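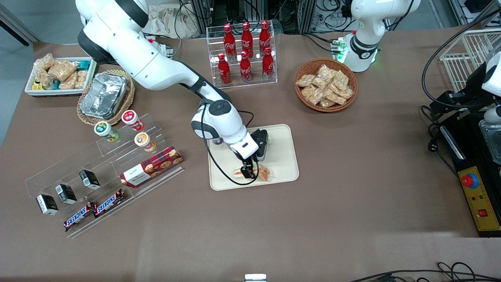 Can a robot arm run a snack counter yet? I say nearly

Botcombe Makers Forum > Robots and automation > General chat

tinlid_jen
Right, I've been boring everyone at work with this so now it's your turn. I think we're much closer to a machine that can do the dull bits of a small shop than most people believe. I don't mean the till, that's been done. I mean handling the stock: bread out of the tray, packets out of the basket, drinks back in the rack, all the fiddly stuff in crinkly plastic.

Clear plastic wrap used to be the thing that killed it every time. It shines, it squashes, it hides the edges of whatever is inside. And now you've got two black fingers closed on one little wrapped bread sort of thing in a tray, with Snickers bars and a foil container and a basket of gold packets all on the same table. I think that's brilliant! Ten years ago it would have been wooden blocks.

moss_and_solder
Nice, but gripping one thing isn't running a counter. Show me it doing the same job from opening to closing on a Thursday with a queue. I did two summers in a kiosk at Montoya and the picking up was the easy part. The hard part was noticing. Split wrapper, sticky patch on the shelf, Coke bottle facing the wrong way.

tinlid_jen
Facing the wrong way is a camera job though, surely? A bottle with big white writing on it must be one of the easier things to check. Give me 6 of those over a heap of clear packets any day.

FergusPringle
I look after the packing end at Trimolo (dry goods, small site) so I'll put in my bit. We kept a tally on our own arm in September. Almost 2000 picks from mixed baskets, and 810 of them needed a second go. It got most of those on the second go, mind. For us that's fine because it carries on through the night and no one is standing there tutting. For a shop counter I think people would walk off.

The basket is the awkward bit, by the way. Flat tray, lovely. Woven basket with a curved rim and everything lying on top of everything else, much harder, you've got to get the fingers in without catching the side.

moss_and_solder
Thank you Fergus, 810 is the number I'll be quoting at Jen until Christmas.

tinlid_jen
Quote away! More than half first time, out of a muddle! I'm delighted with that.

But yes, baskets. Look how little room there is down at finger level:

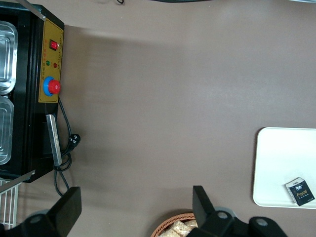
Wrist view, with the basket of wrapped bars low down between the fingers and the small black "Face" packet over on the tray.

pennyfarthing_61
Ooh, I like that one. You forget how much of the view the fingers themselves take up. I'd be hopeless at picking a bar out if my eyes were on my wrist.

My worry would be the cable next to the yellow panel. My own little machine (a Flinevis kit, 6 months old and already held together with cable ties) will go for a power lead like a kitten if it's anywhere near the work.

FergusPringle
Same here. Tape them down or run them off the back. And I'm glad to see a big red button that a person can get a palm on. Ours was behind a shelf to begin with and I made a fuss until it moved.

moss_and_solder
OK, I'll give ground on trays. Same items, same tray, same spot, a machine can have that job and welcome. Baskets not yet. Anything where a customer has had a rummage first, definitely not yet. And who wipes the table?

tinlid_jen
Wiping is next on my list! Cloths are horrible for them, I know, they never fold the same way twice. A brown tablecloth with creases in it is bad enough just to work on top of.

pennyfarthing_61
Mine can't wipe but it can push a sponge about, if that counts.

moss_and_solder
It does not count.

FergusPringle
It counts a bit. Penny, what are you using for finger pads? We went through three kinds before anything would hold film without creasing it, I can dig out the name of the rubber if it's any use to you.

pennyfarthing_61
Yes please! Still on the ones out of the box and they slip on everything.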